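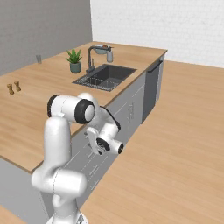 Week 4: Kitchen layout and storage

Handout for the Tuesday group. Bring it back next week, we'll mark it up.

Bench height first. Standard is fine for most people, too low for tall cooks. Measure floor to bent elbow, then drop a hand's width. Don't trust the brochure.

Base cabinets
- doors vs drawers: drawers win for pots, doors OK for trays and cleaning stuff
- 60 cm depth is the usual, check the wall is straight before you order
- kickboard set back so toes fit
- corner cupboards: dead space, price the pull-out before you promise it

Colour. Pale grey and white hide dust, show grease. Timber-look tops warm it up but watch the joins near the sink, water gets in and teh edge swells.

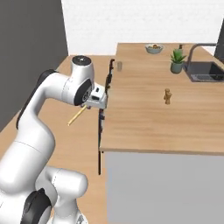 Fig. 2. Counter at right, computer render.

Clearances
Aisle wide enough for an open oven door plus a person. Two cooks, go wider. Draw the door swings on the plan, every one, even the fridge.

Case study: the Akthorpe units. Galley kitchens, 31 of them, all the same plan. Pantry at the wrong end so everyone walks past the stove with groceries. Pruton job fixed it by swapping pantry and broom cupboard, cost up to 500 dollars a unit. Read both plans before class.

Homework: sketch your own kitchen to scale, mark sink, stove, fridge. Measure the walks betwen them. Pencil please.

Room change next week, we're in 401.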